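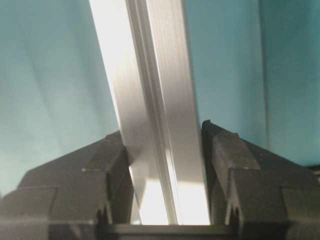

Labelling and rotation in a domestic chest freezer
Speaker notes, Letetham Home Cookery Group, evening session

Start 7.30. Handout goes out at the end. Slide numbers in these notes refer to the short version of the deck.

Slide 1. Scope

Subject is one chest freezer in one kitchen, logged for 52 weeks. Cooked food only: soups, stews, pie fillings, rice, stock, portions of leftovers. Raw meat and shop-bought frozen veg were kept in the upright and are not in the figures. Say this early. Last time the first question was about peas.

Freezer is a Cimetti chest model with two wire baskets. Thermometer kept at the bottom, read once a week, lid closed in between. Setting was not changed during the year.

Slide 2. What was recorded

Each container got a line in the log when it went in and a second entry on the same line when it came out. Fields: contents, weight in grams, month in, basket or floor, month out, eaten or thrown away. Total lines at the end of the year: 953.

Weights were taken with the lid on and the empty container subtracted later. This saves time at the sink but means the container type has to be noted. For the first few weeks it was not noted and those weights are left out.

Slide 3. Containers

Two kinds in use. The Clasunik tubs are rigid, stack square and have a flat lid that takes a label. Freezer bags are laid flat on a tray until solid, then filed upright like index cards.

Tubs: better for anything with liquid. Leave a gap at the top for expansion. Fill level matters more than lid quality.
Bags: better for rice, mince and cooked beans. Press the air out before sealing. Do not file them upright until they are solid through, or they set around the basket wires and have to be cut free.

Pause here and pass the tub and the bag along the rows. 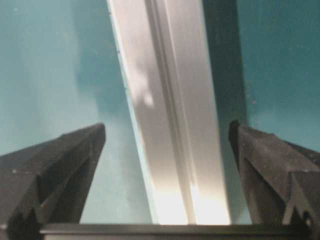 Slide 4. Labels

Paper masking tape and a permanent marker. Write on the tape before it goes on the container. Stick it on while the container is dry and at room temperature; tape put on a cold surface lifts at the corners within days.

Three things go on the label: contents, month, number of portions. Leave off the recipe name. "Tuesday stew" was of no use to anyone by spring. "Beef, carrot, barley" was.

Put the label on the lid and also on one short side. In a chest freezer the lid label is the only one visible from above, until another tub is placed on it. Side labels were added halfway through the year and rummaging time dropped, though it was not measured.

The printed labels from Gowda were tried for a month. Legible, and the adhesive held, but they left a residue on the tubs after washing. Went back to tape.

Slide 5. Position

New food goes to the floor on the left. Once a month everything on the right is moved up to the baskets and the left-hand stack slides across. Baskets are therefore always the oldest food. Meals are picked from the baskets first.

This is a plain first-in, first-out arrangement with the awkwardness that a chest loads from the top. An upright does not need it: put new food at the back of the shelf.

Sketch the three zones on the flip chart. Left floor, right floor, baskets. Arrows between them.

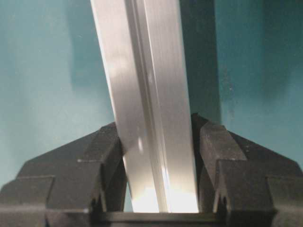 Does the food have to be cold before it goes in?

It should be cooled quickly and then chilled in the fridge first. Spread it in a shallow dish, or stand the pan in a sink of cold water and stir. A hot tub put straight in warms whatever is next to it, and the centre of the tub takes longer to freeze.

Slide 6. Portion size

Most of the waste was in large tubs. A family-sized tub of soup, once thawed, had to be finished within a couple of days, and often was not. After the switch to single and double portions, the log shows fewer entries marked thrown away.

Rice: flatten to the thickness of a finger. Thick blocks thaw at the edges and stay frozen in the middle.
Stock: reduce it before freezing, note "strong" on the label, dilute on use.
Pie filling: freeze without the pastry. Pastry lids were frozen separately, with greaseproof paper between them.

Slide 7. Things that did not work

A spreadsheet on the phone. Fingers too cold, phone in another room. Replaced by a pencil on a string and a pad on the wall.
Colour-coded lids. Nobody else in the house kept to the colours.
Clearing out by month alone. Food gets pulled because it is wanted as well as because it is old, and a strict order was dropped after 10 weeks.
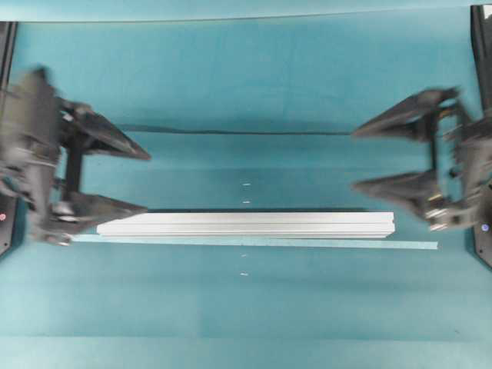 Page last changed: December

Slide 8. Minimum version

For people who do not want a log. Tape and pen in the drawer nearest the freezer. Contents, month, portions. Oldest food in the baskets. One meal a week chosen from the baskets before the shopping list is written -- this step did more than the pad and pencil.

Slide 9. Defrosting

Done once, in late winter, when stocks were lowest. Contents into cool boxes with towels over the top. Switch off, lid open, bowls of hot water on the floor of the cabinet, change them as they cool. Do not use a knife on the ice. Dry the inside fully before switching back on, and let it come down to temperature before reloading.

Check the drain plug is back in. It was not, the first time.

Close. Handouts at the door, blank log sheet on the reverse. Return the flip chart to the side room.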